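Tuesday, February — soft goods bench

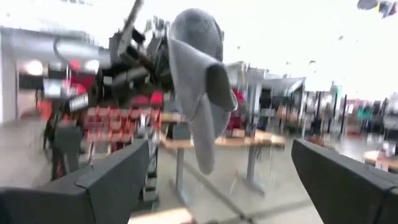 Gray cap-like fabric piece, flap hanging down. Orange-red chairs or chair-like frames in the background.

Two caps left to do for Dimitriou and I'm still arguing with myself about the flap! Elspeth wants it tapered to a rounded point, same as the Ikis pattern, and I like it, but that crease on the left where it meets the upper panel bugs me. Going to try a softer interfacing — Rhodri has a roll somewhere. Thin pale edging stays. Steam the next one before sewing, 120 on the dial.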